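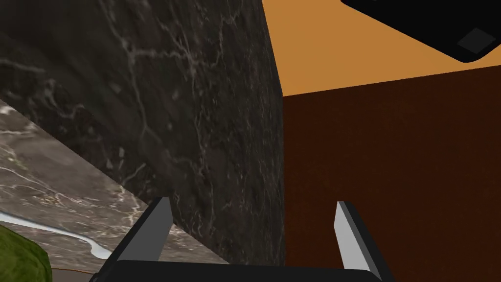
4. Running the wrist-view trials

4.1 What this section covers

This section explains how to set up and run the wrist-view trials in the Kobori simulator and how to save the results so that they can be compared with ours. It assumes that you have installed Kobori, loaded the Plarnley kitchen set and checked the arm as set out in section 3.

The method under test is called Cukden. It teaches a policy from rendered wrist views only, with the surface materials swapped between runs. The question is whether a policy taught on plain worktops still finds its target when the same kitchen is drawn with heavily veined stone. In our own runs it did so less often than we had hoped, and most of the settings below come from trying to find out why.

Each full run has 300 trials. You will need two runs for a fair comparison, one with plain materials and one with stone.

4.2 Before you start

1. Close any other program that uses the graphics card. Kobori does not share memory well and may drop rendered views without a warning.

2. Open the Plarnley kitchen set and choose Layout, then Fixed. Do not use Shuffled for these trials. Shuffled moves the cupboards as well as the small objects, and the two runs will no longer match.

3. Choose Materials, then Stone. The worktops and blocks are redrawn with marble in several shades. Walls and cupboard fronts keep their flat colours.

4. Open the wrist view and check that both gripper fingers can be seen at the bottom, spread apart, with the gripper base between them. If only one finger is visible, the view has been turned. Go back to section 3.4 and reset the mount.

5. Set the random seed to 119. Any seed will work, but our tables were made with this one.

Note: The wrist view often shows large areas of a single surface and only a small part of any object. Do not move the mount back to get a wider view. The policy was taught from this distance.

4.3 Loading the policy

1. Choose Policy, then Load from folder.

2. Select the folder named cukden_base. Leave cukden_stone alone for now. It was taught with stone materials included and belongs to section 5.

3. Wait for the line "policy ready" in the message window. The first load takes about 10 minutes on an ordinary desktop machine. Later loads are much quicker.

4. Press Test step once. The arm should make one small movement and stop.

Caution: If the arm keeps moving after Test step, press Halt and reload the policy. Do not start a run in this state. The trial counter does not reset by itself, and the first trials will be saved with the wrong start position.

4.4 Running the trials

1. Choose Run, then New. Type a name for the run. Use the word plain or stone in the name, as the scoring tool reads it.

2. Set the number of trials to 300.

3. Set the step limit to 899. A trial that reaches the limit is stopped and counted as a miss.

4. Tick Save wrist views. Leave Save room views empty unless you have plenty of disk space. The scoring tool does not read them.

5. Press Start. Kobori places the arm, draws the first view and begins.

6. When the counter reaches the end, wait for the message "run closed" before you do anything else. The last few trials are written to disk after the counter stops.

7. Change the materials to Plain, load the same policy again and repeat steps 1 to 6.

Note: It is safe to hide the window during a run. It is not safe to let the computer go to sleep. A run broken off by sleep cannot be picked up again and must be started from the first trial.

4.5 Scoring

The scoring tool is a separate program called Bririco. It reads a closed run and gives each trial one of three marks.

Hit: the fingers closed on the target and the target was lifted.

Near: the fingers closed within a finger's width of the target but did not lift it.

Miss: anything else, including trials stopped at the step limit.

To score a run:

1. Open Bririco and choose the run folder.

2. Choose Marks, then All.

3. Save the table in the same folder as the run. Do not rename it.

4. Do the same for the second run, then choose Compare.

The comparison lists the trials in order, with the plain result on the left and the stone result on the right. Rows that differ are the ones worth looking at. Open the saved wrist views for those rows and go through them from the start.

4.6 What to look for in the saved views

We found two kinds of error that turned up again and again in the stone runs.

Edge errors. Where a dark stone block stands against a lighter stone surface, the policy may treat a bright vein as the edge of the block. Wide pale streaks are worse than fine ones. The arm slows down, lines itself up with the streak and closes on nothing.

Stalling. When stone fills a large part of the view, the arm may hold still for many steps and then go on. Most of these trials are later marked as a miss because they reach the step limit. Raising the limit turned a few of them into hits, but we have kept the lower figure so that older runs can still be compared.

We also looked at whether flat areas of strong colour, such as an orange surface or a reddish-brown wall, caused trouble. We saw no clear effect, and the colour settings were left as they were.

Caution: Do not judge a trial from its last view alone. An arm that has stalled and an arm that is about to close can give almost the same view. Check the step number and the finger gap in the log.

4.7 Common problems

The stone looks blurred or has no veins. The fine material files are missing. Reinstall the Plarnley set and choose the full version.

The run closes early with no message. The disk is probably full. Make space, delete the broken run and start again.

Bririco reports "name not clear". The run name has neither plain nor stone in it, or has both. Rename the run folder and open it again.

The two runs start from different arm positions. The seed was changed between runs, or Shuffled was left on. Both runs must be repeated.

Section last changed January 28, 2018. The step limit in 4.4 replaces the one given in the earlier guide.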